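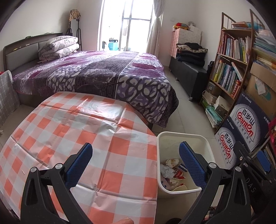

the orange check tablecloth, creased

Home Archive Recipes About Contact

Last updated in May

OK quick one because I have to be out the door by 12 and I've been promising this post forever. Sourdough crackers. Or really, what I do with the discard now that I've quit pretending I'll make pancakes every weekend.

Background for new people: I've had the same starter since we lived in Hadmont. Moved it twice. It rode to the new place in a cooler between my feet and leaked on my good shoes. Since then I feed it every morning and every morning there's a jar of the leftover stuff and I hate dumping it. My mother would haunt me and she's not even dead.

So. Crackers. Diane Chan gave me the basic idea after choir, she scribbled it on the back of the program and I lost the program, so this is from memory plus a lot of bad batches. Diane if you're reading, yes I know you use lard. I don't like lard.

What goes in: one cup discard, straight from the fridge is fine. One cup flour, I do half whole wheat. Four tablespoons soft butter. Half a teaspoon salt. Dried rosemary or whatever's in the cabinet. More salt for the top, the flaky kind.

Mix it with a fork, then your hands. Should feel like play dough. If it's sticky more flour, a spoon at a time. Flatten it, wrap it, fridge for an hour. I have skipped the fridge. Don't, it fights you the whole way and springs back and you end up with thick chewy squares that taste like a cereal box.

Roll it THIN. Thinner than that. I roll it right on the parchment, so I don't have to move it after, because moving it is where I used to lose my temper. Brush with a little oil, salt, cut with a pizza wheel. Poke each one with a fork or they puff up like little pillows (my nephew likes the pillows, so do what you want).

350 oven. Mine take 20 minutes, turning the pan halfway. The ones at the edges go first, so pull those and give the middle a bit longer. They crisp up more as they cool. First time I made them I thought they were soft and put them back in and that was the end of that batch.

Things I've tried:

Everything seasoning. Good, but it gets all over the oven and the garlic burns if you look away.

Grated cheese in the dough. Very good. Goes stale quicker. Cut the salt way back, I didn't and we drank water all night.

Cinnamon sugar. No. Maybe if the starter was younger, mine's too sour and it tasted confused.

Rye flour, all of it. Like roofing. The birds ate some.

Somebody asked in the comments last time about the flour. I get the Morin whole wheat from the feed store on the Nutska road, it's in the back by the chicken supplies, and they only have the big bag. I split it with my neighbor. Any whole wheat will work, I'm just used to how this one soaks up water. When I was out of it I used plain white for the whole thing and they were fine, kind of boring, good with soup.

They keep a week in a tin. Not plastic, they go bendy in plastic. If they do go bendy five minutes in a warm oven fixes it. I took a double batch to the potluck in Loteck and came home with an empty tin and 2 requests for starter, so I now have jars going for people who haven't picked them up. You know who you are. They're taking up the whole top shelf and I have to feed them too.

Oh and the oven temp, mine runs hot, so check yours at 15 minutes the first time. I should of put that higher up. Will fix it later.

Next post is going to be the rhubarb thing, if the rhubarb ever does anything. It's just sitting there being leaves. I covered it with a bucket like my aunt said to and the wind took the bucket.

Ok its 11:40, gotta go find my keys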